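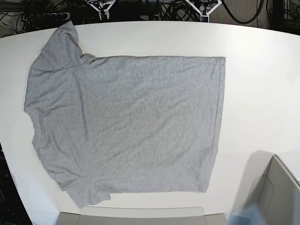 Arsalan Jadoon

29 July 2021

Up before seven. Slept badly, too warm, and the window in my room only opens a few inches. Ate toast standing up and finished the last of the apricot jam. Wrote "jam" on the list, then lost the list.

Did laundry last night and left it in the basket, so the first job was the T-shirts. I have decided to fold them properly for a month and see if the drawer holds. Up to now I have done what my father does, which is fold in half, fold in half again, and push down until the drawer shuts. It works for about a week. After that you can only see the top layer and you wear the same few shirts over and over.

The gray ones are the ones that give me trouble. They are all short-sleeved and all nearly the same gray, and in a pile I can't tell the good one from the one I paint in. Heather gray also hides its own creases. You think it's flat, you fold it, and when you pull it out two days later there's a line across the stomach.

The way I do it now is face down, smooth it out, fold one side in with the sleeve, then the other side, then up from the bottom. The first fold matters most. If that edge is straight the rest can be a bit off and nobody would know. Today the first fold was good on most of them. The left side was worse than the right every time. I think I pull harder with one hand. The hem also keeps stepping, one layer poking out past the other, and when I tug that straight the shoulder moves. I spent too long on this.

The white table is good for it. It's smooth enough that the cloth slides, and there's room to lay a shirt out with the sleeves open. On the bed it was hopeless. The blanket grabs the cotton and the whole thing twists. The one drawback of the oval shape is that you have no straight edge to line a hem up against. At home in Solotberg my mother folded on a square card table and used the edge like a ruler. I would start a shirt, turn it by eye, and find at the end that I had folded it at a slant to begin with.

Must sort the cables behind the table. They have been in a tangle since we moved the desk, and every time I go to plug something in I have to trace it back with a finger. I said the same thing in January.

Định came in at ten with coffee and watched for a while. He rolls his. He has always rolled them, he says it's faster and you can fit more in a bag, and he is right about the bag. I said a drawer isn't a bag. He said it was if you didn't care. We left it there.

Then he wanted to know if I had used the Pruralora or the other stuff on this load, because it smelled different. I had used the Pruralora, but only half a cap. It's what was left. The bottle says it does 39 loads and I don't believe we got anywhere near that, but neither of us measures. Put detergent on the new list. Put jam on it again.

Walked to Nijs for the list before it got too hot. It was already too hot. They had moved everything. The bread is now where the light bulbs used to be, and the light bulbs are upstairs with the towels. Bought jam (strawberry, there was no apricot), detergent, a bag of onions, and two drawer dividers I had not planned on. The dividers are the kind that push out against the sides with a spring. The box says they fit anything from 29 to 45 cm. I did not measure the drawer first and had to stand in the aisle holding my hands apart and trying to remember.

Home by noon. The first divider fit. The second fit too, but it slides if you knock it, and I have folded a bit of cardboard under one end. That will do.

Ate the rest of the rice with an egg. Read for half an hour. Had meant to read for longer, but the man downstairs was drilling.

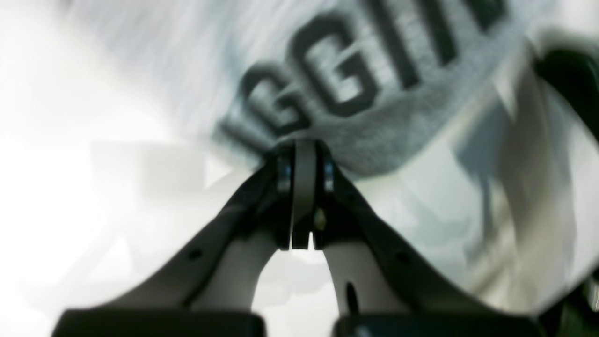
Laundry and clothes

Afternoon was for the shirts with lettering. Printed shirts are a different problem. The big block letters are stiff, and wherever the print ends and the plain cotton begins there is a place where the fabric wants to bend, and it is never the place where you want it to. If you fold straight through a letter it leaves a mark, and after a year or so the ink cracks along it. I have one from the Sisemard half marathon where the S has a crack right across the middle from being folded the same way since I got it.

Tried three things. Folding them so that the crease falls in the gap between two lines of print works if there are two lines. Turning them inside out first is better for the ink, but then you can't see which shirt it is when you open the drawer, and I was back to pulling everything out. What I settled on was folding in thirds from the bottom, a bit loose, with the print on the outside. The packet ends up taller than the others. I put those in the back section behind the second divider, where the cardboard is.

None of this would matter if I owned fewer shirts. I made a pile of ones to give away and it came to a decent height, and then I went through it again and took half of it back out. The reasons were poor. One I kept for the color. One I kept because I remembered the shop. The painting shirt I kept because I paint in it, which is fair, although I have not painted anything since the bathroom shelf.

Also found that the label on the one I like best says 100 percent cotton, and the one that always comes out of the wash creased says it's a mix. I had always told people it was the other way around. I told Định and he said he had never heard me say anything about it, so perhaps I only thought it.

Called my sister at four. She is well. The baby has a tooth. She asked what I had been doing and I said folding, and there was a silence, and then she asked if I was all right. I said yes, it was a tidy day. She told me her method, which is to pinch the shirt at two points and flip it over, and it is done in one move. I have seen people do this. She tried to explain it over the phone. Pinch the shoulder, pinch the middle, cross over to the hem, lift, shake. I did it with the phone against my ear and got something like a dishcloth. She said I had pinched the wrong middle. I did it again and got the same thing on the other side. She said she would send a drawing.

The drawing came while I was peeling onions. It is of a shirt with two crosses on it and an arrow that goes off the page. I have put it on the fridge anyway.

My phone says 3,949 steps for the whole day. I would have guessed more with the walk to Nijs in it, but I did leave the phone on the table for a good part of the afternoon. 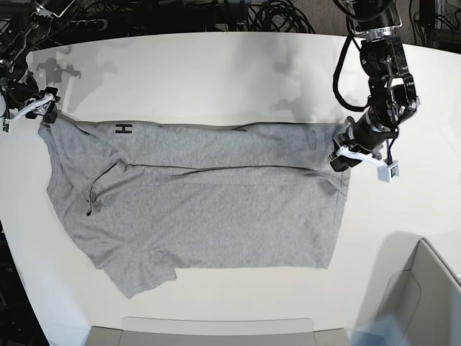 Evening, after dinner

Did the shirt with the small black H last. It's the gray one I wear most and I wanted it on top. Laid it out on the table and went slowly. Taking it by the two top corners and pulling until the top edge goes tight does more than any amount of smoothing with the palm. I must have read that somewhere, but I had never bothered with it. The bottom still went its own way. One side of the hem hung down lower than the other, and I had to lift the whole thing and lay it down again. The collar rolls, too, and I don't know what to do about collars.

Third try was good. It's in the drawer, front section, logo up.

Dinner was onion soup, in this weather, which was Định's idea. It was very good. He cooked and I washed up. We had the door to the landing open for the air and the cat from across the hall came and sat in the doorway. It didn't come in. He says it comes in when I'm out.

Talked about the weekend after next and whether to go out to Solotberg. My parents would like it. The train is slow and there is a replacement bus for part of the way, and Định gets sick on buses if he can't sit at the front. I said I would look up which part is the bus. I haven't yet.

He looked in the drawer before he went to bed and said it looked like a shop. Then he took out the one on top to see how it was folded and put it back in wrong. I waited until he had gone and fixed it.

Things for tomorrow:

Cables. Half an hour, no more, and label them with tape this time.

Take the bag of shirts down to the collection box before I open it again.

Call about the window.

Look up the bus.

Try my sister's fold again, once, with the drawing next to me. If it doesn't work, I'll go back to mine.

It's past eleven and still warm. I have the fan on and a wet cloth on the back of my neck. The socks are still in the basket. I'm leaving them there tonight.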